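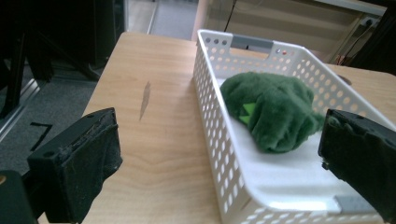

Viver sorting centre

Last updated: May
Reading time: 3 minutes

The Viver sorting centre is a returns and resale depot on the eastern side of Flarkville. It takes in soft goods such as plush toys, cushions and blankets, checks them and packs them for resale. The site is run by Mofokeng, a logistics firm, and employs 40 people across two shifts. It is mostly known locally for its change from hand sorting to assisted sorting.

Background

The depot opened in a former carpet warehouse on Ultham Road. All sorting was done by hand at long tables. Workers lifted each item from a basket, looked it over and placed it in one of 18 categories. Wrist and shoulder complaints were common, and few people stayed on the tables for more than a year.

Introduction of grippers

Mofokeng began with hand-held grippers. A worker closes the two fingers of the tool on an item and moves it, and a camera on the tool records the movement. The recordings are used to train the fixed arms on Line 3. Plush items are among the harder goods to handle, as they change shape when squeezed and may be lying in a bunched heap. Perforated plastic baskets are widely used on the training tables. Finger pads pick up lint and are replaced when the grip weakens.

Effect on staff

No posts were cut when Line 3 started, but the work changed. Table sorters were offered training as recorders or line minders. Recorders repeat short tasks with the gripper and take a break every hour. Line minders watch the arms, clear dropped items and deal with goods the system cannot place.

Staff views have been mixed. Minders report less strain but say the work is duller and more solitary, as the old tables allowed people to talk. Recorders were at first paid the table rate. After a dispute they were moved to a higher grade, and workers gained the right to see and delete recordings in which they could be identified. The Sunday shift is still sorted by hand.

Comments (3)

tablefour: The break every hour only came in after the pay dispute. Before that it was every two.

R. from Ultham Road: The 501 bus stops outside if anyone is going for an interview. Use the side gate.

mossy: I did recording for a winter. Blankets are worse than toys.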